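Grurevard workshop group finishes hand-held grippers, starts on the arm

3 min read

Members of the Jarnerari shared workshop in Grurevard have finished the first part of a home robot they have been building since last year. The hand-held grippers are done, and work on the arm that will carry the same kind of fingers began on 6th April.

The project is called Ruretti. It is meant to be a slow, low-powered arm on a rolling base that can pick things up from a living room floor and set them on a table or in a box. The group has 13 active builders and meets in the back half of the old Wouters warehouse, which Jarnerari rents along with a woodworking area and a small electronics room.

The hand-held version came first by choice. A person holds the gripper by the body, squeezes, and the two fingers close on whatever is between them. That let the builders try the fingers on household things before there were any motors or wiring to worry about. Members took the grippers home over the winter and used them for putting away toys, sorting packages and clearing tables, then brought back notes on what slipped and what got crushed.

Most of the changes were made to the fingers. The first set had bare tips and did poorly with smooth cartons. The current tips have dark foam pads. The group tried 20 combinations of foam and glue before settling on one, and the rejected pads are still in a drawer in the electronics room, labeled by date.

Parts for the hand-held stage came to $390, paid out of workshop dues and a bake sale. The largest single cost was screws and inserts, because the early bodies kept cracking at the top and had to be rebuilt with more metal screws. The body was also given ribs so that it could be made thinner without bending.

Tall boxes turned out to be a useful test. Held too low, they tip. Held too hard, the sides give way. In one living room the gripper has a tall red box upright between its padded fingers, over a children's play mat, with an open pink carton on the mat just behind it. 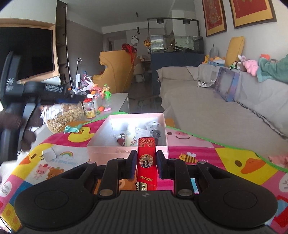
One parent in the group said the fingers are good enough now and that the base is the part to worry about. A rolling base that works on the warehouse floor may not do well on the edge of a play mat or a rug, she said, and she asked that the first drive tests be done in a home instead of at the workshop. She also wants the arm to be able to stop with something in its fingers and hold it there, so that a child walking past does not end up with a box on the head.

The builders have agreed to the second request. The arm will hold its position when the stop button is pressed, and the fingers will stay closed until a second button opens them. The drive tests are still being discussed. Some members would like to lay carpet scraps and a used play mat on the warehouse floor and start there, mainly because the base is heavy and has to be carried down a flight of stairs to leave the building.

The arm itself will have two long sections and a wrist. The shoulder joint has been cut and assembled, and the motor for it was tested on the bench with a bag of sand in place of a load. The elbow is waiting on a bearing that was shipped in the wrong size. The wrist is drawn up but has not been started. It has to accept the finger assembly from the hand-held gripper without any new holes, so that a worn or broken set can be swapped with one from the parts shelf.

Software is being kept simple for the first round. Someone will drive the arm with a pair of control sticks while standing next to it. The group has not decided if Ruretti will ever pick up anything without a person at the controls, and the question is not on the list for this year.

Jarnerari plans to show the arm at its open house in May. If the wrist is not ready by then, the shoulder and elbow will be shown bolted to a bench and visitors will be able to try the hand-held grippers. The workshop is asking for donated boxes, plastic jars and stuffed toys for people to practice on. Items can be left on the shelf inside the loading door. Glass will not be accepted.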